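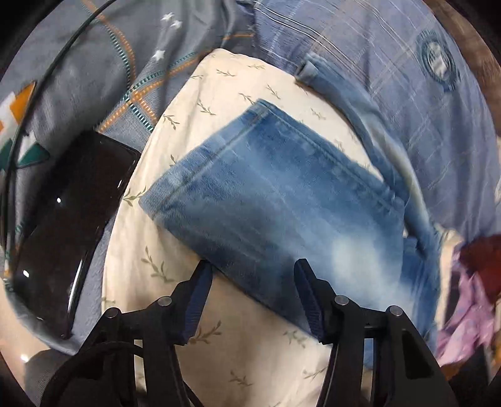 skirnomar
Fold them in half lengthwise first, then from the hem up in three. For me it is the only way jeans stay in a drawer without opening again. I do it on the bed too, because my table is too small.

Lusus64
Thank you. I should explain my question better. I have a drawer which is not deep, and when I fold jeans in three they are too thick and the drawer does not close. In July I bought two more pairs and now it is worse. Is it better to roll them, or to hang them?

harahap_home
Roll. I have rolled all my trousers for years. You lay the jeans flat, one leg over the other, push the pointed part of the seat inside so that you have a straight line, and then you roll from the waist. Not from the hem, or the thick part will be outside and it opens.

skirnomar
I do not agree with rolling. Rolled denim gets a lot of small creases across the knee, and you see them the whole day. Also a roll of heavy denim is thicker than a flat fold. Lusus64 says the drawer is not deep, so a roll will make the same problem.

harahap_home
It depends how tight you roll. Mine are 3 inches high, no more. Lusus64, can you measure the drawer inside?

Lusus64
I measured now. It is a Pralholm chest, the low one, and the inside is a little less than 5 inches. So a roll can enter if it is tight. I tried both ways this evening on the bed and I am still not sure. The waist is always the difficult part, also the place where the legs meet. 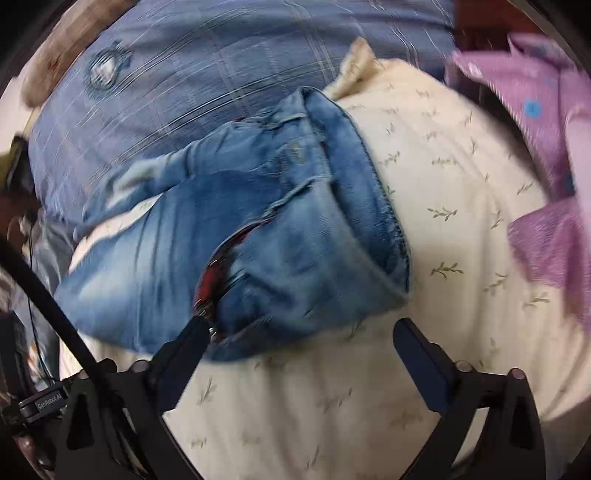

Light blue pair, bunched and partly folded.

papertray
Before you fold, close the zipper and the button. Then take the waist with two hands and shake one time, strongly. The legs fall straight and you have half of the work done. If the pair is lined it will be thicker, and I would hang that one and not try to fold it small.

skirnomar
Agree about the zipper. About hanging, I am not so sure. My closet rod came down under winter trousers. Please check the screws first.

papertray
Mine is fine, but I have only four pairs on it. I hang them by the hem with clips, so the weight of the waist pulls the legs straight. With soft old denim you do not need to iron after.

Lusus64
The clips leave a mark on the hem, no?

papertray
A small one, yes. Put a piece of folded cloth between, or turn the clip so it holds only the seam. On faded jeans I do not see it.

harahap_home
One more thing about the bed. If the mattress is soft, the fold is never straight, because your hand goes down when you press. I put a big tray or a board under. On a pillow it is even more difficult.

skirnomar
On this point we have the same opinion, harahap_home.

Lusus64
I will try with a board tomorrow. For now I rolled two pairs and folded the others in three, standing on the side, and the drawer closes if I push a little in the left corner. The thick ones I will hang when I find clips.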